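23 July 2025

Gotach housing, second round of drawings

I continued today with the cover for the Gotach pump stand. The old cover from April is still on the shelf and I measured it again before changing anything in the model. The long side is 500 mm on the drawing and 502 mm on the part, so the 2 mm I was looking for last week is in the bending and my drawing was correct. I wrote this on the part with marker so we don't search again.

The sheet from Murkard comes with a film on one side only. Please keep this side out when you bend. I forgot it on the first test piece and the tool left a line along the full length. Light sanding made it less visible but I can still feel it with the nail.

Noise test with the old cover: I ran the pump at 400 rpm and then at 1,736 rpm, which is the highest the Vosus controller gives with the present settings. At low speed there is nothing to report. At high speed the long panel hums. When I press with my hand in the middle it stops, and when I press near the corners it continues. So I think the panel is too free in the middle and we need a rib or a strip of damping mat there. I prefer the mat, it is easy to remove if it does not help.

For the end of the housing I compared a square corner with a beveled one. The beveled one needs one more bend, but the square corner catches the sleeve each time I reach for the drain valve, and I am tired of it. 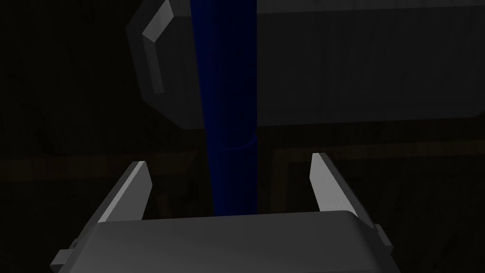 Render with beveled left end, blue rod in front.

Bending order is still open. If I make the bevel first, the long flange hits the tool. If I make it last, I have very little to hold. I cut two paper strips and folded them both ways, and bevel last looks possible with a small wooden block behind. I will try with scrap before using good sheet.

The Min folder on the shared drive has two files with the same name. I kept the newer one and moved the other to "old". If something is missing from your side, look there first.

To do:
order damping mat, the self-adhesive kind
check if the drain valve handle can turn fully with the cover closed
test bend on scrap, bevel last
return the long clamp to the other room — it is still under my bench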